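February, coaster notes, second go

Still not convinced by the Mullow coasters. The sales sheet says they take a hot mug straight off the boil and leave no mark on the table. I gave the smooth ones 2 mugs of tea each yesterday afternoon and there was a faint ring by four o'clock. It wiped off, so I can't call it a fail, but I wouldn't call it "no mark" either.

The woven ones worry me more. A mug sits well enough on them until you put it down off centre, and then it rocks. Huaranga want 200 for the café order and have asked for a mix of smooth and woven. I'd send smooth only and see if they complain.

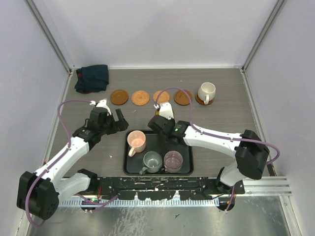 Tray next. Three mugs is a comfortable load with handles pointing any old way. Derkach reckon it takes more, which I'll believe when I see someone carry it through a door. Weighed it bare: 224 g. Their label says 152. Different scales, perhaps, or a different tray.

To do: ask Flurari for the old felt-backed samples, wash the cloth, try the woven ones again with a heavier mug.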